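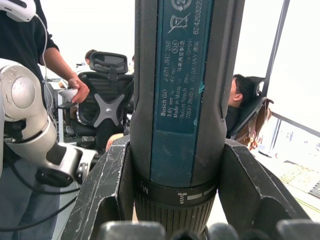

**Abb. 4.** Aufschrift eines Akkuschraubers (Bosch GO, 3,6 V) mit englischen und chinesischen Angaben; einzelne Zeichen sind abgenutzt oder verdeckt.

### 4.2 Aufschriften als Wortquelle

Wer Werkzeug benennt, liest oft mit. Das zeigt sich im Hitia-Korpus so deutlich, dass wir beim ersten Durchgang selbst überrascht waren! Von den 1151 Benennungen, die unsere 103 Gewährspersonen in Basside und Stirnov geliefert haben, enthält ein beträchtlicher Teil Bestandteile, die auf dem Gehäuse stehen: Markennamen, Voltangaben, sogar Bruchstücke von Modellnummern. Belege wie *der Dreisechser* oder *die kleine Go* sind morphologisch hochinteressant, denn das Genus wird ohne erkennbares Zögern vergeben, obwohl die Aufschrift selbst keines mitbringt (vgl. Abb. 4).

Nautiyal (2013) hat dafür den schönen Ausdruck »abgelesene Namen« geprägt. Er ging noch davon aus, dass solche Bildungen kurzlebig sind und mit dem Gerät verschwinden. Unsere Befragungen sprechen eher dagegen: In Stirnov heißt jeder kleine Schrauber *Dreisechser*, auch wenn er mit ganz anderer Spannung läuft. Das Wort hat sich von der Zahl gelöst, und genau diesen Schritt konnten wir bei 20 Sprechern über zwei Erhebungen hinweg verfolgen. 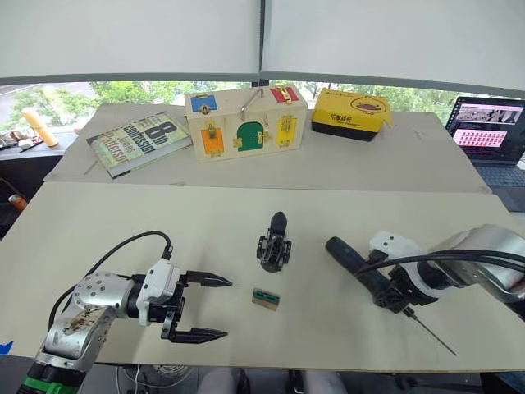
### 4.3 Teile ohne Aufschrift

Ganz anders, und für uns fast noch reizvoller, verhält es sich mit Kleinteilen, auf denen die Sprecher nichts lesen. Die Benennung muss sich an Form, Farbe oder Handgriff orientieren. Klemmleisten sind dafür ein Glücksfall, weil die Fachbezeichnung zwar vielen bekannt ist, im Gespräch aber selten fällt. Notiert wurden unter anderem *Kamm*, *Grünling*, *Raupe* und *Schraubriegel* (Abb. 5).

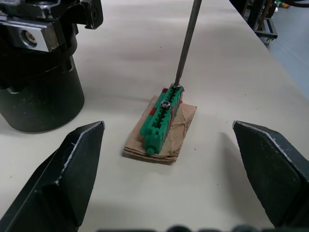 **Abb. 5.** Grüne Klemmleiste auf Wellpappe, Schraubendreherklinge an einer der Schrauben.

*Kamm* und *Raupe* greifen die gerippte Oberseite auf, *Grünling* die Farbe. *Schraubriegel* dagegen ist ein Tätigkeitswort im weiteren Sinne: Es benennt das Teil von dem her, was man mit ihm macht. Diese Gruppe ist in Basside stark vertreten, in Stirnov kaum. Ob dahinter die ältere Werkstattsprache steht, lässt sich mit dem vorliegenden Material nicht entscheiden; die Vergleichsaufnahmen aus Tomar, die seit September transkribiert werden, dürften hier weiterhelfen.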